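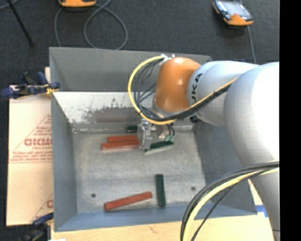

Bin Picking Cell: Walk-Round Checklist
Katumholm student robotics project, Stulent workshop

Please go through this every time a new team takes over the cell, and again after any crash, however gentle it looked. It takes a few minutes once you know your way, and quite a bit longer the first time, so don't feel rushed! Mark each item OK, Fix or Ask, and write down anything odd in the comments, even if it seems silly. My own replies from the November round are left in below so you can see the kind of thing I like to read.

1. Bin and clamps
Bin sits flat on the board. Clamps tight, checked by hand and then by a good firm push on the bin.
OK. One clamp took another half turn. The cardboard at the side can stay, but if it has crept any farther under the bin, lift and reset everything, please, and then redo the bin calibration.

2. Bin floor and walls
No chips, loose screws or bits of tape inside. Back wall wiped.
OK. The scuffs on the sloping part of the back wall are only cosmetic (I've rubbed at them more than I care to admit). Run a fingertip over them anyway and tell me if you feel a burr.

3. Blocks
Red and green blocks only, no cracked corners. Spares go back in the Lusum crate.
OK. Do mix them up properly before a run. A green one standing against the wall is much more interesting for your grasp planner than a tidy row, and the judges at Kazmi will certainly not be tidy.

4. Cables on the arm
Follow the yellow cable and the black bundle beside it from the wrist back along the arm. No pinching, no shiny rubbed spots, enough slack in the curve for a full wrist turn.
Fix. The curve swings out wide to the side and I worry about it catching the bin wall on low picks. Jog the wrist slowly through its range with the bin in place, and stop if anything goes tight. I've put in a request for 2 more cable ties.

5. Gripper and air
Bracket screws snug. Green fittings fully seated, tubes not kinked. Listen for hissing with the air on.
OK. Lovely and quiet after last month's reseating. Thank you to whoever did that!

6. Speed and pendant
Speed override at 80 percent or lower for tested programs, far lower for new ones. Pendant within reach of the operator, with its cable clear of everybody's feet. Emergency stop pressed and reset once before the first run.
Ask. The stop worked fine, but one team had a cable looped on the floor behind the bin. Coil it loosely and keep it out of the walkway, please.

7. Dry run
3 slow picks with everyone outside the tape and one person holding the pendant. Logs saved to the team folder.
OK, and very nicely done. Next full service comes at 600 run hours, so keep adding your hours to the sheet by the door.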